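Home | Projects | Reports | Contacts
Last updated: March

Hand trials, progress note for Florence Sutherland

Hi Florence, this is the one I promised before the Meltton review. We've now got the five-fingered hands on both arms and the Luvico controller talking to the pair of them (finally!). The old two-jaw gripper is back in its box until we do the side-by-side runs. 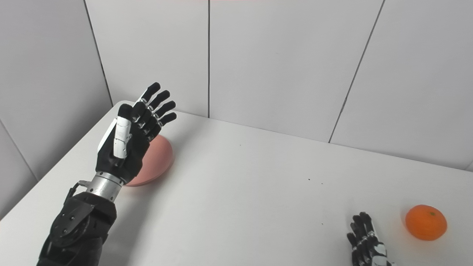
Most of the first fortnight went on calibration. Normand Gosselin rewrote the start-up routine, so homing both hands now takes 17 seconds where it used to take 29, and I can't tell you how much nicer that makes a long afternoon. We've logged 926 grasp attempts up to now, the bulk of them with the right hand.

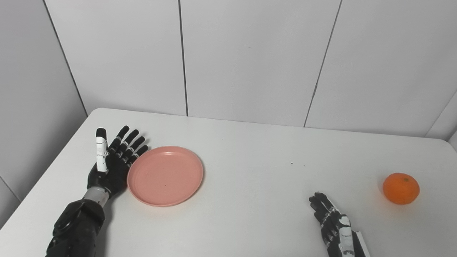
I'd been fretting over which test items to use, as the Sultitz set is all blocks and cylinders and frankly a bit kind to any gripper. Normand talked me into things with a bit of give and an awkward shape. An orange and a shallow pink plate do nicely for that, with plenty of bare white table between them so the arm has a proper reach to make. Fruit-to-plate is now our standard task.

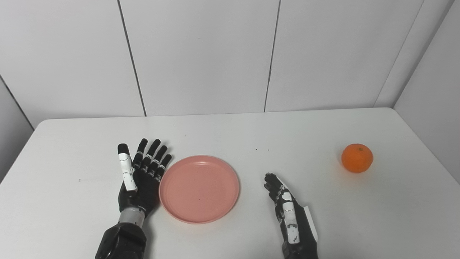 The thumb is still the fiddly bit. Close it too early and it nudges things away, too late and the fingers do all the work. I've asked Poirier for their newer tendon settings and they've promised them by the end of the month.
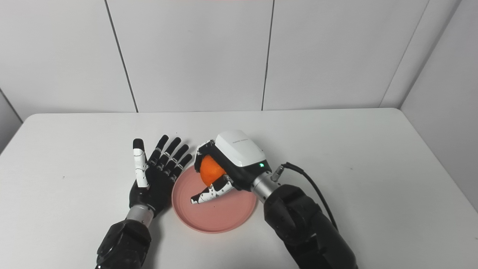

Money next! We've spent almost 95 per cent of the parts budget, and I'd like to move a little across from travel to buy a spare thumb. Could you let me know if that's all right? The gripper comparison starts once the new settings are in, and I'll send you the raw logs with the next report.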